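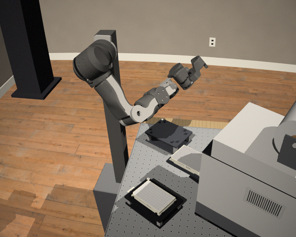
From: Nadja Oberholzer
To: curriculum-list
Date: 7 Aug 2023
Subject: Re: [curriculum-list] Trimming the grade 9 science units if the term starts late

> The Dernton office has asked each school to say which units it would drop
> if the opening is put back. At Floltbridge we are inclined to cut evenly,
> one or two lessons from every unit, so that no topic is lost completely.
> Is anyone doing it another way? Also, do we know whether the January
> paper will be set on the full outline or the reduced one? Our department
> heads will not sign anything until that is settled.

On the second question first. The notice says the January paper will be set on "the outline in force at the start of term." I read that as the reduced outline, provided the reduction is filed before opening day. A school that files afterward would be examined on the full one. I have written to the Dernton office to ask for this in plain terms and will forward the reply to the list.

On the first question, we looked at an even cut at Bakilana and decided against it. The full outline has 13 units and 48 teaching periods. Taking a period from each unit sounds mild, but the units are not the same size. The unit on measurement has only three periods, and losing one of those removes the practical. The unit on ecosystems has enough slack that the same cut would hardly be felt.

What we did was sort the units by what depends on them. Measurement, particles and forces are needed by nearly everything in grade 10, so they stay whole. Rocks and soils, the history of the atomic model, and sound are not picked up again until grade 11, and the grade 11 outline repeats the basics of each anyway. Those are our candidates for removal. Everything else is left alone unless the delay runs past the second month, in which case ecosystems and nutrition would be merged and taught from one set of notes.

A few practical points, in case they save someone time.

The reduction form asks for period numbers and unit titles, and they must match the printed outline. Ours was sent back once because we had used the titles from the textbook. The Drukeo planner exports the textbook titles by default. There is a setting under Reports that switches to the outline titles, but it has to be changed for each grade separately.

Periods are taken as 50 minutes on the form. If your school runs shorter ones, convert before you fill it in. The form does not have a field for period length and the office will not ask.

Lab work is listed in a separate table at the back of the outline. Dropping a unit does not drop its lab entry, so you have to strike both. If the lab entry stays, your students can still be asked about the method in the practical section.

Internal marks are a weak spot in the notice. It says they "shall be adjusted in proportion" but gives no method. We intend to divide the marks of the dropped units across the remaining ones by period count and attach the calculation to the form. If another school has been told to do it differently I would like to hear before Friday, when ours goes in.

I would not wait for the department heads to agree on every unit. File the units that are not in dispute and mark the rest as pending — the form allows it, on page two, though the box is easy to miss. A pending unit can be confirmed later without a new signature. A unit that was never listed needs a fresh form.

One more item for those teaching mixed groups. Repeating students are examined on the outline they were first registered under, so for them the reduction has no effect. At Bakilana we will teach the dropped units to that group after regular hours. The room and the staffing are still open questions, and I have no model to offer for either.

I can send our sorted unit list to anyone who wants it. It is a plain spreadsheet with a column for dependencies and a column for the period numbers as printed. Write to me off the list, please, as attachments are stripped here.

Nadja Oberholzer
Science coordination, Bakilana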